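4.2 Reheating, the shared kitchen, and who eats when

We had gone into the interviews expecting to hear mostly about cooking, and for the first week or so we dutifully asked about cooking. What people wanted to talk about was reheating. Of the 61 households who kept a food diary for us in December, the great majority sat down together for fewer evening meals than they had guessed beforehand, and the gap was filled by plates covered with another plate and left on the counter for whoever came in next. A woman in the Taruretti building called it "the second dinner," and after that we kept hearing the same idea under other names – the late plate, the bus driver's supper, the one for your brother.

It is easy to read this as the family meal falling apart, and a good deal of the older writing on the subject does read it that way. We came to a gentler view. The plate left out is still a portion set aside with a particular person in mind, and our diarists were wonderfully exact about it (no onions for one, extra sauce for another, the crispy corner of the rice for a grandfather who would sulk without it). The meal is stretched out over the evening, and the microwave is the thing that lets it stretch.
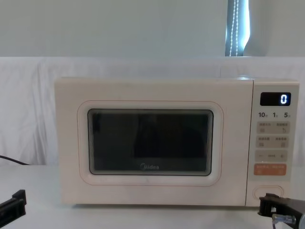

Reda Mahrous objected, when an early draft of this section was passed around, that the stretched meal is only gentle for the people who arrive late, and that whoever cooked at five is very often still wiping the counter at half past ten. We think this is fair, and we went back to the diaries with it in mind. In many of them the cook's evening does run on, in small pieces that she (it was usually she) did not think of as work and so did not always write down. One diarist in Wonine entered "sat down" three times on the same Tuesday night, each time followed within minutes by somebody else's plate.

We therefore asked the households that were willing to add a line for every reheating, saying who had pressed the buttons and for whom. This produced 900 entries, which is more than we had any right to hope for from tired people in winter, and we are grateful for every one of them. In 149 of these the person heating the food was not the person who ate it. We had supposed that most such entries would concern small children, and plenty did, but grown sons, lodgers and visiting uncles turn up there too, and so do a fair number of husbands who cooked very nicely on weekends.

When we asked why, the answers often came around to the controls. Several older relatives in Brasora had moved in with their children and were living with appliances labeled in a language they did not read, or read slowly, or could read perfectly well without feeling sure what the words would do to a bowl of soup. They learned one button, generally from a grandchild, and left the rest alone. Others never learned even the one, and waited. Waiting had its pleasant side, as it brought somebody into the kitchen to stand and chat for a couple of minutes, and two of our diarists told us plainly that they preferred it. All the same, a person who cannot warm her own lunch at noon eats it cold, or skips it, and both things are in the diaries.
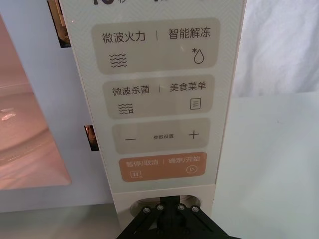

Figure 2. Microwave control panel with labels in Chinese, including microwave power, smart defrost and a gourmet menu.

Chaimae Benmoussa has suggested to us that reading ability matters less here than permission, and we are inclined to agree with a good part of this. A newcomer to a household, however well loved, may feel that the kitchen belongs to someone else. The daughter-in-law who had been in the house for years would try any button she liked, while her mother-in-law, newly arrived and a far better cook, asked before opening a drawer. We return to this in the next section, where we take up shelves in the refrigerator and the rather delicate business of whose leftovers may be thrown away.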